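Refurbished office PCs: bargain or somebody else's rubbish?

skulgate_kev
Posted 4:10 pm
A shop in Jutovthorpe is selling old office towers as "professionally renewed" with a 2 year warranty. I've read the small print and the warranty leaves out the power supply, the drive and "wear". What's left, the lid?

Bernadette H
Posted 4:32 pm
I bought one in October for my mother. It does her email and the crossword. Not everything is a con, Kevin.

skulgate_kev
Posted 4:41 pm
Glad it works. What did they renew, though? Mine came with a sticker and the last owner's dust.

Cullinane_R
Posted 5:15 pm
Depends on the seller. Plenty of these towers are easy to get into and the parts are cheap. Ask for photos with the side off before you pay. If they won't send any, walk away.
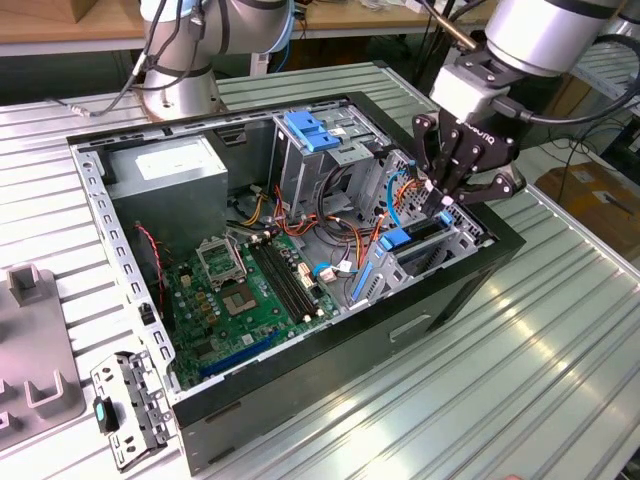
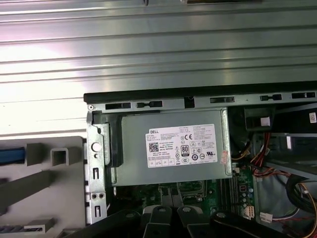
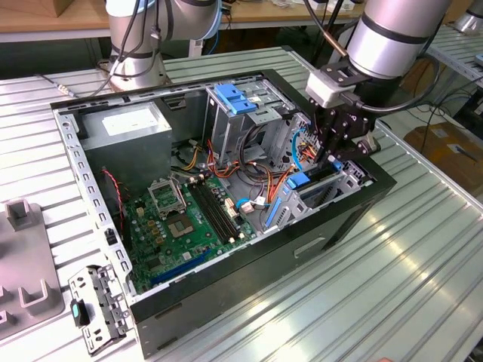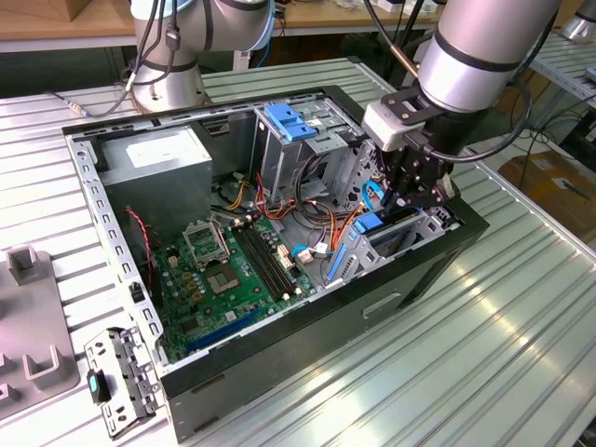

Office tower with the side off. Dell label on the power supply in the second one.

Bernadette H
Posted 5:29 pm
There's no processor in that.

Cullinane_R
Posted 5:33 pm
No, the socket's empty. You'd want to know that before handing over money, wouldn't you?

niamh_oc
Posted 6:02 pm
Photos prove very little. A tidy board can still be a dead board. I'd want to see it switched on and left running for 25 minutes, and I'd want the warranty in plain words. "Renewed" can mean anything they like.

Bernadette H
Posted 6:20 pm
You'd never buy anything second-hand at that rate.

niamh_oc
Posted 6:24 pm
I buy loads second-hand. I just don't pay shop prices for it.

skulgate_kev
Posted 7:48 pm
Rang them. The man couldn't tell me what gets tested. He did offer me a mouse mat.

Cullinane_R
Posted 8:05 pm
Try Gallagher on the Skulgate road. Dearer, but he'll switch it on for you at the counter.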